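Clalar Solar Project: Minutes of the Technical Working Group, November
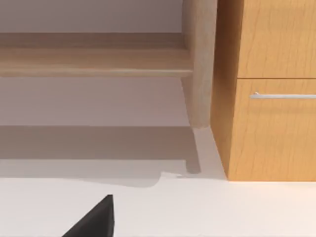
Grid connection. Ovix reported that the export limit at the Sampaio substation stays at 4 MW. Kodeo asked for the relay settings before the cable order is placed. Storage for the site office was then discussed, and a low shelf in light wood with a rounded front lip was accepted as the pattern for the drawing racks. Ovix to send the relay settings.

Panels. Delivery of the first 1000 modules is confirmed. The row spacing on the north slope is unchanged.

Access track. Roughly 130 m of track needs new stone before the transformer can be moved. Kodeo to price the work.

Noise. The inverter readings were noted. No action.

Any other business: none. Meeting closed at 11:40 a.m. Next meeting at the Sampaio site office.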